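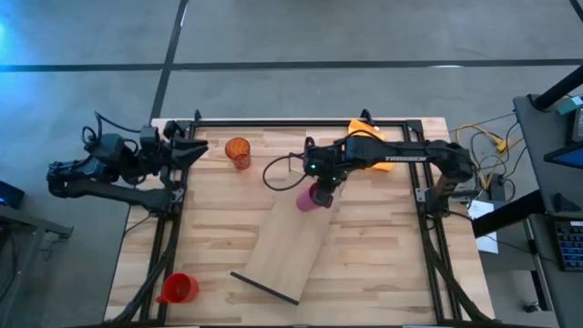 Oiling a Butcher-Block Top and Keeping It Level

A glued-strip wooden top moves with the seasons. The strips take up moisture on whichever face is less protected, and the top cups toward the drier side. Most tops we see in December have been oiled on the upper face only. Both faces need the same number of coats.

Before you start

Clear the top completely. Cups, cloths and loose boards all leave marks under fresh oil. Vacuum the surface, then wipe it with a damp cloth and let it dry overnight.

Sanding

Start with 100 grit on a flat block and work along the strips, never across them. Move to 200 when the old finish is an even dull color. Stop there. A finer grit closes the grain and the oil sits on top.

Oiling

1. Pour a small pool of Statine hard oil in the middle of the top and spread it with a lint-free cloth.
2. Wait 5 minutes, then wipe off everything that has not soaked in.
3. Leave it overnight and repeat. Two coats are enough for a bench, three for a table that sees drinks.
4. Turn the top over and do the underside the same way.

Lay used cloths flat outdoors to dry before disposal. Oily cloths in a heap can heat up and ignite.

Checking the shine

Dull patches are hard to find from above. Bring your eye down to the level of the surface and look toward a ceiling light – the reflections should run across the wood without breaks.

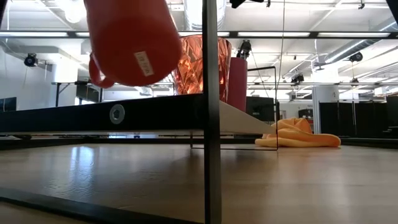

Low view across a light wooden surface, with streaks of ceiling light in the finish.

Mark any dull patch with painter's tape and give that spot one more thin coat.

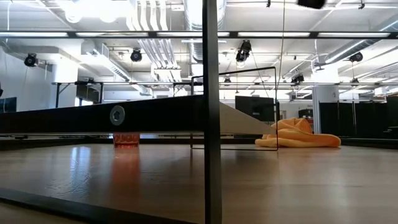

Once the last coat has cured, refit the top to its base. Tighten the fasteners by hand first, working corner to corner, then a quarter turn each with the driver. Check for level in both directions and recheck after a month of use.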